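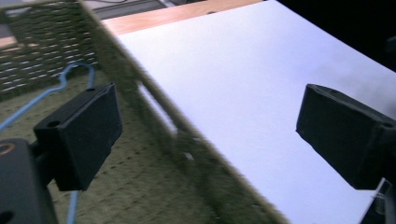 Figure 1. Gripper with both fingers open.

Clothes we keep and do not wear: a small study in the Junby residence

Project report, 7 May 2018

1. Introduction

Many students arrive at the university with one suitcase and leave with four. A large part of the difference is clothes. In this project I wanted to find out how many clothes the students in one residence own, how many of them they really wear, and what happens with the others at the end of the year.

The subject came from my own room. When I moved from the second floor to the third, I found two jackets which I had not worn for a whole winter, and one of them still had the price on it.

2. Method

I asked 18 students in the Junby residence to take part, and 15 of them finished the study. Each person wrote down all clothes in the wardrobe, except socks and underwear. For four weeks they made a mark on the list every time they put something on. Sports clothes were counted in the same way. Coats were a problem, as the weather became warm in the third week, so I put them in a separate table and they are not part of the totals.

After the four weeks I had a short talk with every participant. I made notes by hand and typed them the same evening.

3. Results

The 15 lists had 1,000 pieces of clothing together. Of these, 400 were worn at least one time. The other 600 stayed in the wardrobe, or in a bag under the bed. T-shirts were worn most often, and formal shirts and dresses almost never, although several people said that they need them for interviews in summer.

I expected that people with more clothes would also wear more different things. My lists do not show this clearly. The person with the longest list wore nearly the same number of pieces as the person with the shortest one.

The way of storing seems to matter. Things on a hanger were worn more often than things in a drawer, and things in a closed box were not worn at all. Wire hangers were the most common kind in the residence – they come free from the dry cleaner – but heavy knitted jumpers lose their shape on them, so these usually went into the drawer and were forgotten.

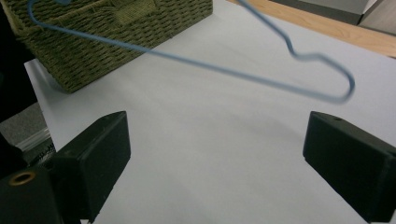 Rongrong Long did not agree with my explanation. She said that she hangs only the clothes she already likes, "so the hanger is not the reason, it is the result". I think this is a fair point, and my study cannot decide between the two.

4. Giving clothes away

Nine participants would like to give something away. The second-hand shop Trellari takes clean clothes in good condition, but it closes before the evening lectures end. The Liao collection box is always open, but it is on the other side of the river. A shelf near the laundry room was suggested by three people, and I have written to the residence office about it. I have not received an answer yet.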